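Teleop notebook, July, evening session at the Listodthorpe flat

Entry 629. Carrying on from the dish stacking work at Gusthorpe. Same arm and the same two-finger gripper, new kitchen. I wanted to get this down before bed because it was a really good evening and I know I'll lose the details otherwise.

Started with hand guiding. Put the arm in free-drive, took hold of it just above the wrist and walked it through the approach to the counter. Gravity comp is much better since Ekrem re-did the payload numbers (thank you Ekrem!!). Before, the elbow wanted to sink every time I let go to shift my feet, and you could see it in every recording as a little droop at second 2. Gone now. I did the mug approach with one hand and it felt like steering a shopping cart with good wheels.

Then over to remote. The Vaněk leader arm is still my favorite way to do this, even with the stiff third joint. You feel silly for the first few runs and then your hand just goes where it should. Latency on the Evach link sat at 60 ms nearly all night with one ugly stretch when the router decided to do something. I threw those takes out, they had the stair-step look in joint 4.

Things I changed as I went:

Open the fingers all the way before leaving home pose. I'd been opening them on the way in, and the policy copies that and arrives half open. With the fingers wide from the start the approach looks the same every time, and it's easier on me too.

Pause before closing. Ekrem suggested this last month and I argued with him. He was right. A short, still moment over the mug handle gives the replay a clean place to cut the segment.

Come in from higher. My low approach was faster but I kept brushing whatever was under the mug. From above I have to turn the wrist more, and joint 6 gets near its limit, so watch that one.

Don't correct mid-grasp. If it's off, back out and go again, and keep the whole thing in the recording. The recoveries are gold! We had hardly any in the Gusthorpe set and it shows.

Night takes are their own animal. The glass goes dark and throws the kitchen back at you, and the ceiling light makes a hot spot on the tile. I want plenty of these next to the daytime ones. The wrist view moves a lot when you swing from the counter to the floor, so exposure needs watching as well. I locked it at the start and left it alone.

Pulled one wrist frame to paste in, fingers open, before heading up to the counter:

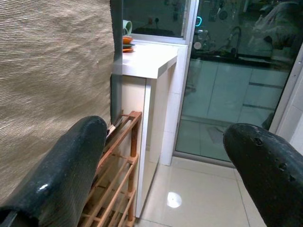

Wrist cam, gripper open. Dishes stacked at the back left of the counter, mug on top.

The right finger pad is getting chewed up, look at the pits along the upper side. I don't think it matters for mugs, but for the plates I'd like a fresh pair on. Ekrem, is there a spare set in the Gusthorpe drawer or did we use the last ones?

Target for this kitchen is 200 good demos, counting remote and hand-guided separately in the log. I'm tagging them HG and RC in the name field, please keep to that, the old "manual" tag meant both and I spent an hour sorting it out.

Tried one replay at the end, half speed, hand on the stop. It followed my pause over the handle perfectly, the exact little hover I'd put in, and I may have cheered out loud. It's open-loop so it proves nothing about the policy, I know. Still lovely to watch your own hand come back at you like that.

Next session: bowl, then saucer. Look at joint 6 limits first. Try the leader arm with the softer return spring. Bring the long Ethernet cable so we can skip the router altogether.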